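Power strip task: what went wrong and where it stands
Frequently asked questions

Maintained by Danica Leka. Last changed in February. Send corrections to me and please don't edit the answers yourself.

What happened?

During a run of the button-pressing task, the gripper closed on the body of the power strip when it should have stopped above a button. It kept closing. The motor current climbed to its limit and stayed there for 13 seconds before Pranab Jayasinghe hit the stop. The strip's housing cracked at one corner.

Was anyone hurt?

No. Pranab's hand was over the table at the time, reaching to steady the strip. That is the part that bothers me more than the housing.

Was the strip plugged in?

No. The rule is that the strip is never connected to the wall during a run, and the rule was followed. I've been asked several times whether a "low-risk" live test would be acceptable for the demo. My answer hasn't changed.

Why didn't the force limit stop it?

There was a limit. The Allora controller reads it from a settings file at startup, and the file had been renamed two days earlier. Finding no file, the controller loaded its defaults and printed one line in the log. The default limit is the motor's maximum. I would call that a design fault. The integrator, Promov, calls it "expected fallback behavior," and you can make up your own mind.

Hadn't the system passed its acceptance test?

Yes, with 311 good runs out of 311. Every one of them was done with the settings file in place, on the same strip, in the same spot, with an operator who knew what was coming. It tells you the happy path works. I don't think it tells you much about safety, and I said so when the number went up on the Plondach slides.

I heard it was operator error. Is that true?

The first report said so. Armelle Hervieu went through the log for run 452 line by line and found that Pranab pressed the stop less than a second after he noticed the fingers weren't opening. The report has been corrected. If you have the old version, throw it out.

What has been changed?

The controller now refuses to start without a settings file. The force limit is also set in the motor driver itself, so a bad file can't raise it. Baptiste Carré tested both by deleting the file and by putting nonsense in it. It refused to start each time.

Has the task been simplified?

A little. The strip has 4 outlets with a button for each, and the two end buttons are off the list for now. We restart with the fingers open and the strip well out of reach, and the first approach is done at the slowest speed.

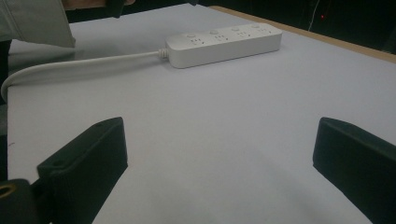 Whoever is at the table keeps a hand near the strip only while the fingers are still open and away from it. Once the approach begins, hands come off the table. Gaspard Arnaud wants a light curtain to enforce this. So do I, as people forget rules by the end of a long afternoon.

Can the same thing happen on the Ham cell?

It runs the same controller version, so yes, until it gets the update. Don't let anyone tell you it's fine on the grounds that it hasn't happened there.

Is the vision model to blame for the bad grasp?

We don't know. Promov says a shadow along the strip was mistaken for the button row. They have shown one replay that fits this and none that rule out anything else. I'm treating the cause as open.

When does normal speed come back?

After the light curtain is in and the cause of the bad grasp is written down with evidence. There is no date.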